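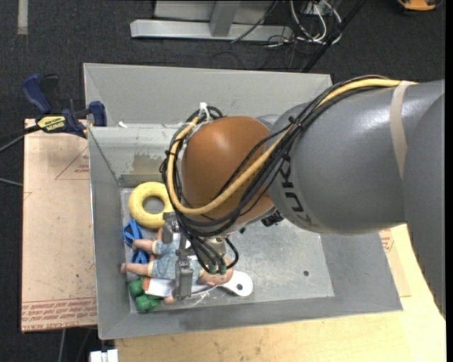

Staff on the returns floor at Rarkberg asked, when the trial was first announced, whether the hours saved at the sorting bins would come back to them as training or simply vanish from the schedule. The question was entered in the project log, and this data card is organized partly in response to it.

Rarkberg Bin Sorting Records
Data card, second release

Maintained by: Vundico, Workplace Automation Office
Site: Rarkberg returns and donations center
Status: open to staff and to approved outside researchers

Summary
The records cover robot picking of mixed secondhand toys from a metal bin, together with the accounts of the people whose work borders on it. Toys were chosen for the trial on account of their variety. Soft bodies, rings and handles require different grips, and sorters had long reported the toy bins as the most tiring on the wrists and back.

Contents
The release holds 900 pick records and 18 staff interviews. Each pick record includes one still picture, the grip chosen by the planning software (Odoi), and the result as entered by the operator on duty. Interviews are supplied as text, with names and shift details removed.

How the work is divided
Before the trial, sorters lifted items by hand, checked them, and placed them in outgoing trays. During the trial, the arm performed the lift. Checking remained with staff, who continue to decide whether an item is clean, complete and fit for resale. The position of cell operator was created and filled from the existing team after 5 weeks of paid training.

Effects reported by staff
Most of those interviewed described less bending and reaching. Several described a loss of control over pace, and two asked to return to hand sorting, which was granted. Conversation between neighboring stations was said to have declined. Operators reported that clearing a failed pick was the least pleasant part of the job, mainly owing to the wait for the restart signal.

Known limits
Around 400 of the pick records come from the early shift and were entered by a small number of operators. Their notes on failed picks are shorter than those made later. Night work is not covered. Interviews were voluntary and should not be read as the view of the whole floor.

Permitted use
The records may be used for research on grasping, job design and workplace safety. They may not be used to rate, rank or discipline any employee, or to set individual pick targets.

Changes in this release
Duplicate entries from March were removed. The result field now separates "dropped" from "not lifted." Interview texts were reviewed again by the staff who gave them, and three passages were withdrawn at their request.

Contact
Corrections should be sent to the Workplace Automation Office through the Rarkberg front desk. Staff may also submit them on paper at the shift board.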